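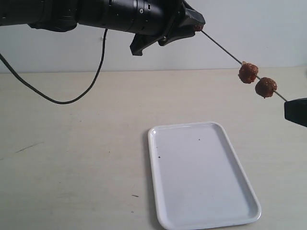 Plekholm changes its rules on food stall worktops

Food traders at Plekholm covered market will have to follow a new cleaning schedule for preparation surfaces from May, after the market office found that wear on tabletops was being recorded differently from one stall to the next.

The schedule applies to all stalls where food is cut, assembled or put on skewers in view of customers. It replaces a single page of guidance that asked traders to keep surfaces "in good order" and left the meaning of that phrase to the inspector on duty. The new text sets out what counts as a mark, a scratch and a damaged edge, and gives a separate action for each.

Under the new wording, a mark is anything that can be removed with detergent and a cloth. A scratch is a line that remains after cleaning and can be felt with a fingernail. A damaged edge is any place where the top layer has lifted or broken away. Marks are to be dealt with at the end of each trading session. Scratches are to be entered in the stall log and checked again at the next inspection. A damaged edge takes the surface out of use for uncovered food until it has been repaired or replaced.
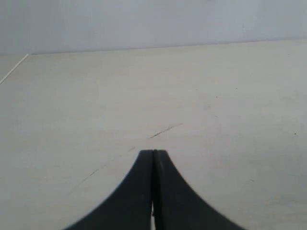 Valentina Henríquez told the market office that the fingernail test would give different results depending on who carried it out, and asked for a depth gauge to be used in any case where a trader disputes the entry. She said she supported the rest of the schedule, including the stall log, but wanted the log kept at the stall and not in the office.

The office has accepted the second point. Logs will stay with the trader and must be shown on request. On the first, it says a gauge will be available at the inspection desk, though the fingernail test remains the standard method.

During the last round of visits, inspectors checked 313 worktops and made 848 separate entries. Many of those entries described the same type of wear in different terms, and the office was unable to say from the records how many surfaces needed replacing. The new form has a tick box for each of the defined terms and a short space for notes.

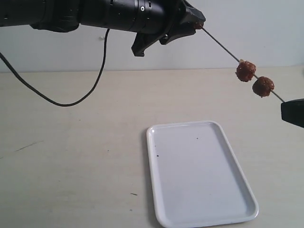
Two cleaning products have been approved for daily use, Amisell and Birkix. Both are to be diluted as stated on the container and rinsed off with clean water before food is put back on the surface. Abrasive powders and metal scourers are no longer permitted on coated tops. Traders with bare timber boards may continue to scrub them with a stiff brush and hot water, and should let them dry upright.

Wooden skewers, picks and similar items must be kept in a closed container until needed. Any that have touched an uncleaned surface are to be thrown away.
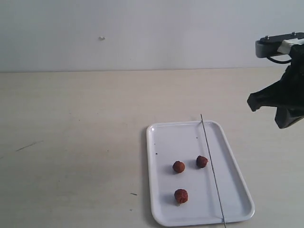

Stalls in the Gallardo aisle, where the tables belong to the market and are let with the pitch, will be inspected first. Repairs there will be paid for by the market office. Elsewhere the cost falls to the trader, with 2 months allowed for replacement once a damaged edge has been recorded.

Sebastián Riquelme, for the market office, said the form could be collected from the inspection desk during trading hours. Existing log sheets remain valid until they are full.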